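Home | What's On | Guides | Street Events | Food & Drink | Contact

How to watch a town parade without wasting the day

Jul 26, 2022
By the Guides desk

Most advice on going to a parade is written by the people putting it on, and it shows. Arrive early, bring the family, soak up the atmosphere. I have been to a lot of parades and I have soaked up a fair amount of rain and diesel, and very little else when I followed that sort of guidance. What follows is how I do it now. It is written with the Skindthorpe summer parade in mind, but most of it held up at Puvton in June too.

1. Find the real route

The poster map is a drawing. It will have a cheerful line on it with a trombone at one end, and it will leave out the bit where the floats turn round. What you want is the road closure notice, which the council has to publish and which lists every street by name with the hours it will be shut. Read it next to an ordinary street map. Mark where the procession forms up and where it breaks up.

Check it again two days before. At Puvton the route lost a whole street that week, and the leaflets in the shops never caught up.

2. Distrust the start time

The printed time is when the first vehicle is supposed to move. It rarely does. If you are standing near the end of the route, you then have to add the walking time, and a marching band with small children in it walks slower than you would believe. Last year the Skindthorpe parade was billed for 10 and I saw the first banner a good deal later than that, from a spot most people would call halfway.

So work out your own time. Take the published start, add the length of the route at a slow stroll, and add a bit more for the gaps. Gaps are normal. A float stalls, the ones in front carry on, and the crowd decides it is all over and starts folding up its chairs. Stay put until you have seen the sweeping lorry.

3. Choose a dull spot

Everyone heads for the main square because that is where the speaker system is. You will hear a man reading out sponsors and you will see the backs of heads. I would sooner have a side of the road with these things going for it:

- a slight uphill slope, so the floats slow down
- a low wall or some steps behind you
- the sun at your back
- a side street close by that isn't shut off at both ends

Corners are overrated. People like them for photographs, but stewards need the space and will move you back at the last minute, usually behind somebody with a golf umbrella.

Paid seats are worth a hard look before you hand over any money. The stand at Skindthorpe has 17 rows and anything above the ninth looks straight into the lamp posts. Nothing on the booking page mentions this. If you must sit, a folding stool does the same job, as long as you get there ahead of the second wave of arrivals.

4. Sort out food before you leave the house
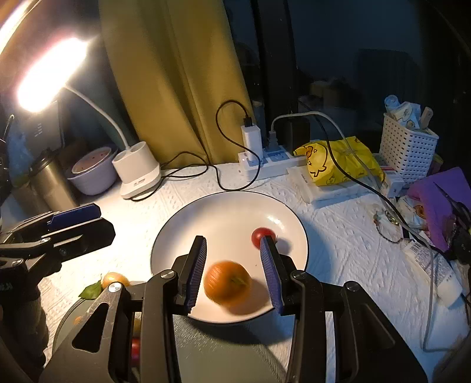

Stalls at these events charge what they like and the queue always seems to be longest when the best band goes past. Eat a proper meal first and carry something that can be eaten with one hand. Avoid anything that needs a fork, or a flat surface, or good luck with the wind. Fill a water bottle at home as well. I have seen "free water points" on three different event pages and have yet to find one that was working by the afternoon.

5. Don't trust the parking

The field marked as parade parking will be a long way out, and the shuttle bus will be one bus. Look up the ordinary bus timetable and see which services still run outside the closed streets. At Skindthorpe that means getting off at Brophy Road and walking in, which takes 10 minutes if you are quick and is mostly pavement.

If you have to drive, park on the side of town you will be leaving by. You may need to cross the route on foot to reach your viewing spot, so do that before it closes. Stewards at the crossing points are usually kind about it, but they have no say once the procession is moving.

6. Be careful with the app

Several towns now send you to an app called Grimidier, which promises to show where the lead float is. I tried it at Puvton. It put the float in the river for a while and then stopped updating – perhaps the crowd had swamped the phone signal, perhaps it just doesn't work. Write the route and your own timings on paper. It fits in a pocket and the battery lasts.

7. Getting out

Pick a meeting place before you arrive, and make it something that won't be moved, like a church door. "By the burger van" is no use if there are 5 of them.

When the last float has gone, you have a choice. Leave straight away by the side street you picked earlier, or stay for an hour. The time in between is the worst of it, with the barriers still up and everyone pushing towards the same gap. I generally stay – the bands often play on for a bit where they break up, with hardly anyone watching, and you can stand as close as you like.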